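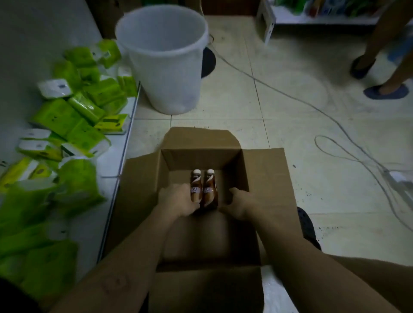 Packing a carton, two bottles in, tissue packs on the shelf

Ternholm Supply Group, minutes, Sat 3 January

Present: Nicanor Barrera (chair), Vitória Carvalho (minutes), four packers. Apologies from Espinoza.

1. Last minutes agreed.

2. Cartons. 160 left from the Sido order. Nicanor to ask for a price on 377 more, same size, plain brown.

3. Packing order. Bottles go in first, upright, against the back wall of the box. Tissue packs fill the gaps — 12 to a carton. Vitória asked that caps be checked before the flaps are closed. Agreed.

4. Shelf. Tissues to be stacked by the wall before each session. The white bucket stays where it is for now.

5. Clivine run. About 60 cartons wanted by May. Van still to be confirmed — Nicanor to call.

Meeting closed 11:40.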